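Vuelve la feria del mantel de Rakdale, y este año se alarga hasta la noche

Ya tenemos confirmación, y mira que llevábamos semanas preguntando: la feria del textil de mesa de Rakdale vuelve en febrero, en la nave vieja del mercado, y por primera vez no cierra a la hora de comer. Me lo contaron ayer por teléfono mientras yo intentaba no quemar unas lentejas, así que perdonadme si se me escapa algún detalle, que lo apunté todo en el dorso de un recibo.

Para quien no la conozca (¿queda alguien?), se trata de dos días dedicados a manteles, caminos de mesa, servilletas, hules y retales por metros. Suena a plan de señora mayor, lo sé, y a mí me lo parecía hasta que fui la primera vez por acompañar a mi madre y volví a casa con cuatro manteles y sin dinero para el autobús. Desde entonces no he faltado ni un año, salvo el de la gotera, cuando se suspendió todo y nos quedamos con las ganas.

Esta edición reúne 87 puestos, y la organización dice que ha tenido que dejar fuera a gente porque en la nave ya no caben más mesas. Hay de todo: talleres de la comarca que cosen por encargo, tiendas que traen restos de temporada a precios ridículos y particulares que vacían el armario de la abuela. Estos últimos son mis favoritos, lo confieso. El año pasado encontré un juego de servilletas con unas iniciales bordadas que no son las mías ni las de nadie que yo conozca, y las saco cada Navidad tan contenta.

La novedad gorda es el horario. Hasta ahora se abría a las nueve de la mañana y a las dos te echaban (con educación, pero te echaban). Este año se abre a las diez y se sigue hasta las nueve de la noche, sin cerrar a mediodía. A mí me parece estupendo, porque los que trabajamos por la mañana siempre llegábamos cuando ya solo quedaban paños de cocina con gallos. Y sí, también tengo paños con gallos, tres, gracias.

Otra cosa que cambia es la entrada. Sigue siendo barata, 2 euros, pero ahora vale para los dos días, de modo que puedes ir el primero a mirar, consultarlo con la almohada y volver el segundo a por lo que te quitó el sueño. Los menores de doce años no pagan. Los perros tampoco, aunque me pidieron que recordara que tienen que ir atados y lejos de los encajes.

Vamos a lo que se va a ver, que es lo que me preguntáis siempre. Parece que los estampados grandes han vuelto con fuerza. Llevábamos una temporada larguísima de lino crudo, gris piedra y beige tostado, todo muy elegante y todo muy igual, y por fin la gente se ha cansado. En el taller Urken, que lleva toda la vida cosiendo en el bajo de la calle del molino, me dijeron que lo que más les piden desde el verano son flores enormes en blanco y negro. Flores sin miedo, de las que se ven desde la otra punta del comedor. 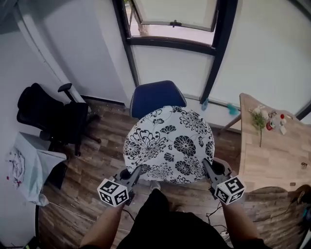
Yo soy muy partidaria, y además por un motivo práctico: con un dibujo así no hace falta poner nada más. Ni centro, ni velas, ni aquel frutero que te regalaron y que pesa como un muerto. Pones los platos blancos de diario y parece que te has esforzado. En mi casa estrené uno de flores para un cumpleaños y me preguntaron si había redecorado el salón (había cambiado el mantel y barrido, nada más).

En Urken traen también redondos, ojo, que no es tan fácil encontrarlos bien hechos. Las que tenemos mesa redonda sabemos lo que es comprar un mantel cuadrado y pasarte la comida apartándote el pico del regazo. Ellos los cortan a medida, te rematan el borde como quieras y, si llevas apuntado el diámetro, te lo dejan encargado allí mismo. Para una mesa pequeña de 90 centímetros de diámetro yo pediría uno que cuelgue un palmo por cada lado, pero eso va en gustos. Mi madre los quiere hasta el suelo y luego se los pisa.

Los de Asadi vienen con los hules, como siempre, y como siempre tendrán cola. Antes yo miraba los hules por encima del hombro, lo reconozco, hasta que tuve sobrinos. Ahora hacen unos con acabado mate que casi no brillan y que, de lejos, dan el pego. Se venden por metros, te los cortan en el momento y te los llevas enrollados en un tubo de cartón. Consejo de amiga: no dobléis nunca un hule para meterlo en el bolso. Yo lo hice, y dos años después la marca sigue ahí, cruzando la mesa como una carretera.

Y luego está el rincón de Rernow, que es nuevo y me tiene muy intrigada. Se dedican a recuperar manteles viejos: quitan manchas imposibles, zurcen quemaduras y, cuando la pieza ya no tiene arreglo, aprovechan lo bueno para hacer servilletas o bolsas del pan. Van a montar una mesa de consulta gratuita durante toda la feria, por la tarde. Llevas tu desastre, te lo miran y te dicen si tiene salvación y cuánto costaría. Yo pienso presentarme con el del vino tinto. Quienes estuvisteis en aquella cena ya sabéis cuál es.

Habrá también un par de talleres cortitos, de una hora, para aprender a coser un dobladillo con inglete, que es como se llama esa esquina tan limpia que a mí no me ha salido en la vida. Las plazas son pocas y se apuntan en la puerta, por orden de llegada. No hace falta llevar máquina ni saber enhebrar, aunque lo segundo ayuda bastante.

El año pasado pasaron por la nave 3157 personas, según el recuento de las entradas, y os aseguro que todas estaban delante de mí en la cola del café. Esta vez habrá dos barras, una junto a la puerta principal y otra al fondo, al lado de los retales, con bocadillos, caldo y los bizcochos de siempre. Si vais a comer algo, por favor, limpiaos las manos antes de tocar el género. Lo digo por una mancha de chocolate que vi en un organdí blanco y que todavía me duele.

En cuanto a cómo llegar, el aparcamiento de detrás del mercado estará abierto, pero se llena enseguida, así que yo iría andando o en el autobús que para en la plaza. La entrada con rampa es la del lateral. Dentro hace frío, un frío serio de nave vieja con techo altísimo, así que llevad chaqueta aunque fuera luzca el sol. Y efectivo, sobre todo si os gustan los puestos de particulares, que no suelen tener datáfono y el cajero más cercano está cuesta arriba.

Me preguntaba una lectora la semana pasada si merece la pena ir con niños. Pues depende del niño, la verdad. Hay una mesa grande con retales y pinturas para tela donde pueden decorar su propia servilleta, y eso da para media hora larga de paz. Después empiezan a meterse debajo de los puestos, que con tanto mantel hasta el suelo es una tentación enorme, y ahí ya cada cual sabrá.

Mi plan, por si a alguien le sirve: el primer día a última hora, tranquila, a mirar y a tomar medidas, y el segundo nada más abrir, a comprar. Antes de salir de casa mediré la mesa, que todos los años digo que me la sé de memoria y todos los años me equivoco. También quiero buscar un muletón nuevo, ese fieltro que va por debajo y que no luce nada, pero que evita que los platos suenen a terremoto. El mío está ya que se transparenta.

Las fechas exactas las colgarán en el tablón del mercado en cuanto esté cerrado el reparto de los puestos, y yo las pasaré por aquí en cuanto las tenga. Si alguien quiere vender cosas suyas, todavía puede apuntarse en la lista de espera, en la oficina de la nave, por las mañanas. Piden una descripción de lo que se va a llevar y que esté todo lavado y planchado. Lo de planchado me ha parecido un poco cruel, pero lo entiendo.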